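Workshop notebook, finishing bench
April, started 8:40 a.m.

Picked up the Prukcombe floor job again. The client wants a gray wash on white oak that stays gray in a north-facing room, and the last set of samples went pink under their lights. Aisyah Tjoa brought the old boards back from site and I agree with her, they are pink. Two of them are worse at the ends where the sanding was finer.

Cut new blanks from the same pack as the floor, 400 mm long, and numbered them on the back in pencil. Sanded half to 100 grit and half to 120, vacuumed, then wiped with a damp rag to raise the grain. Left them on the rack until they felt dry and knocked the fuzz off by hand with a worn pad. I used to skip the damp wipe on water-based color and I could see every place I skipped it.

Mixed three washes. All are the Tonen white base with black and a little raw umber added by weight on the small scale.

Wash A: 200 g base, black only
Wash B: 200 g base, black plus umber, the same recipe as the last samples
Wash C: 200 g base, black plus a touch of green

A is cold and looks like primer on the coarser boards. B is the pink one again, so at least it repeats. C went on looking wrong in the cup, a bit like pond water, but the green pulls the pink out of the oak once it is in the wood. Aisyah picked C without knowing which was which. I had turned the boards over first.

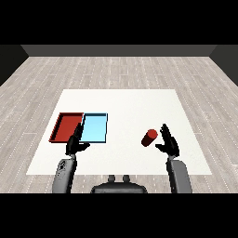 Open time is the next problem. C starts to grab at the edges before I can get down a full board, and the lap shows as a darker line. Long boards running away from you, like the light gray planks in the rendering, give you nowhere to hide a lap, so it has to be two or three boards at a time, full length, with no stopping in the middle of the room. Tried cutting the mix with water and it got weak and patchy. Tried the Bunnag retarder in a small cup and that was better, though the cup I made was too strong and stayed tacky past lunch. Will halve it.

2:15 p.m. Second round with half the retarder. Good. Wiped off across the grain first, then along it, with a clean side of the rag each pass. Lap is gone on the 100 grit boards and faint on the 120. We'll go with 100 on site.

Topcoat: Prurska matte, two coats on half of each sample. First coat warms C a little. The second does not change it further that I can see by the window. Under the bench lamp it looks greener than I would like, but the bench lamp makes everything look greener. Must compare in the client's room before anyone signs off.

Floor area is 155 square feet in the study and nearly 1,000 for the rest of the downstairs. Study first, on its own, as the trial. Mix the whole study in one bucket and box it with whatever is left before starting the hall.

To do:
Order more Tonen base, check the batch numbers match
Ask Prukcombe when the heating goes off, the boards by the radiators were drier than the others last visit
New pads for the buffer, white ones
Label the C boards properly, pencil is rubbing off
Rags outside and flat on the fence, the oil job from the other bench was still in the bin this morning

Aisyah is taking C with topcoat and C without to site tomorrow, along with one B board for comparison.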